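Search this site Go

The owner of the Tatham stall sorts her bracelets and scrunchies on a table at home, usually on Sunday. "I keep it to one box," she said. "If it won't fit, I sell it." She started with 25 pieces.
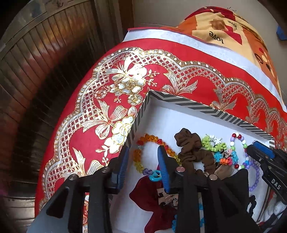

Her sister at Crenshaw thinks bracelets and hair ties should be kept apart — beads snag on fabric, she says.

The owner disagrees. "I take the bracelets out first, then the rest is quick."
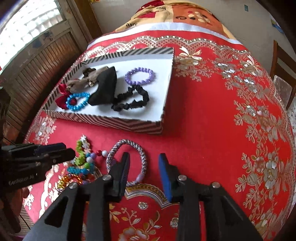

Beads and a woven bangle out on the red tablecloth.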